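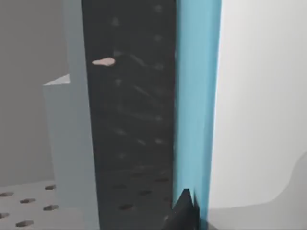

Workshop and Stores Assistant (part time)

Restow, Drirkerell
Posted 2/22/18

Restow collects unwanted household furniture, mends what can be mended and sells it on at low prices to people setting up home. We have a workshop and a shop on the same site in Drirkerell and a smaller store at Holtance, which opens three days a week. We are looking for a part-time assistant to work mainly in the workshop, with regular shifts in the stores.

The post is permanent, subject to a probation period of three months. It is 20 hours a week over four days, worked between 8.30am and 4.30pm. One Saturday in four is part of the rota, and you get a weekday off in return. Pay is at our grade 2 hourly rate and is reviewed every October. The rate is on the application form.

What the work involves

You will take in furniture as the vans arrive, check it over and book it into stock. Upholstered items must have a fire label attached. If the label is missing the item goes no further, and you will need to be able to tell a donor or a driver so politely.

Most of your time will be spent on simple repairs: regluing chair joints, replacing drawer runners, fitting handles, easing doors that stick, sanding and waxing tops. Larger jobs are handled by Algirdas Lukoševičius, our workshop lead, and you will help him when he needs a second pair of hands. He will also show you how we like things done, including the order in which the benches are cleared at the end of the day.

On store days you will price items from our price book, move stock on to the shop floor, help customers load their cars and answer the phone. Customers referred to us by an advice agency pay 50 per cent of the ticket price, and there is a short form to fill in each time. The form matters for our funding and has to be complete before the item leaves the building.

You will also:

Keep the stock list up to date on the computer
Sweep up and empty the dust extractor
Sort screws, hinges, castors and other fittings for reuse
Go out with the van now and then when a driver's mate is off
Help with the yearly stock count

What we are looking for

You do not need a trade qualification. You do need to be comfortable using hand tools and to have mended or made things before, whether at work, on a course or at home. We will ask about this at interview and you are welcome to bring photographs or a small piece with you.

The job is physical. There is lifting every day, nearly always with two people, and you will be on your feet for most of the shift. The workshop is heated but the loading bay is not.

You should be able to read and write well enough to fill in labels and forms, and use a computer for basic tasks. We would like someone who is patient with the public. A driving licence is useful but we will not turn you down for lack of one.

Experience with upholstery or french polishing would be welcome. So would another language.

Training

In your first month you will have training in manual handling, fire labels and the safe use of the pillar drill and bandsaw. You will not be asked to use either machine until you have been signed off. After probation we can pay towards an evening course in furniture repair.

Other terms

Holiday is 5.6 weeks a year, pro rata, including bank holidays. We close between Christmas and New Year and four of your days are kept back for this. Work boots, overalls and ear defenders are supplied. Staff may buy from the shop at a discount once an item has been on sale for a full week.

Getting here

We are in Unit 37 on the Minhas estate, at the far end past the tyre depot. The 73 bus stops at the estate entrance. There is a covered bike rack and limited parking. Travel between Drirkerell and Holtance during working hours is in the van. If your shift starts at Holtance you will need to make your own way there, and the 162 bus runs from the town centre.

How to apply

Please ask for an application form at the shop counter or by phone. We do not accept CVs on their own. Completed forms can be handed in or posted to Atif Tarar, Operations Manager, at the address above. If you would like help with the form, or need it in large print, ask at the counter and we will arrange a time.

Interviews will be held at Drirkerell and take an hour, including a short practical task at the bench. Tools are provided. We will pay bus fares to the interview if you keep your ticket.

We will need two references, one of which can be from a tutor or someone who knows you through unpaid work. Offers are made subject to references and proof of the right to work in the UK.

If you want to see the workshop before applying, ring and ask for Atif. Mornings are best.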